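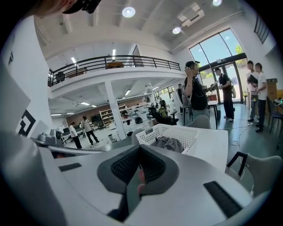 Entry 14: Cloth and basket task, hand-held gripper collection
Date: 25 April 2019
Location: Clatside, main hall
Entered by: Shirley Dhillon
Read by: Horácio Nogueira

1. Purpose of the session

To continue gathering demonstrations of the cloth task for the Pirkberg policy. Each demonstration consists of one crumpled cloth, one basket and one operator using the hand-held gripper. The white perforated basket and the grey cloth remain the standard pair for this series. The coloured cloths are reserved for the July series and are not to be mixed in.

2. State of the set

Total demonstrations held at close of the previous session: 3,325. Accepted today: 209. Rejected today: 20. Of the rejected demonstrations, most were lost to tracking. The remainder were operator errors, chiefly the gripper being closed before it had reached the cloth. Rejected files have been moved to the holding folder and have not been deleted. Nisreen Zein has asked to look through them before a decision is taken.

3. Procedure followed

Operators worked in turns, Marlene Bouchard first and Manon Ouellet second. The basket was placed on the white table and its position altered between demonstrations, by hand and without a fixed pattern. The cloth was dropped in from above and left as it fell. Operators were instructed to start recording only when the gripper was held still, to make one approach, and to stop after release. Second attempts within one recording were not accepted.

The hall was in ordinary use throughout. In keeping with the decision taken at the start of the series, people were not asked to keep clear of the background and the chairs behind the table were left where they stood. The policy is expected to run in occupied rooms and the examples should reflect this.

4. Observations

4.1 Tracking. Losses were concentrated in recordings where the operator turned towards the glass doors. The hall is bright on that side and the exposure takes a moment to settle. Recordings made facing the balcony gave little trouble; the railing appears to supply plenty of detail for the tracker. I have not tested this separately.

4.2 Grip. M. Bouchard reports that the cloth is harder to pick up when it lies bunched against one side of the basket, and that she tends to tilt the gripper to reach it. M. Ouellet keeps the gripper upright and takes the cloth nearer the middle. Both habits are acceptable, but the operator field must be filled in for every file so that the two can be separated later. It was left blank for the first few recordings and has been corrected from the paper sheet.

4.3 Finger placement. A fingertip resting in the pad area is visible in some views. Operators are reminded to check their hold before starting. H. Nogueira to confirm whether the affected files should be masked or left as they are.

5. Storage

Files copied to the Sandhu drive under the Claltel directory. Checksums compared and found to match. The largest single folder now holds 963 files and should be split before the next upload.

6. Outstanding

Repeat of the calibration, S. Dhillon.
Short test of exposure settings facing the glass, M. Ouellet.
Decision on holding folder, N. Zein.
Spare rubber strips for the gripper: order placed, no delivery date received.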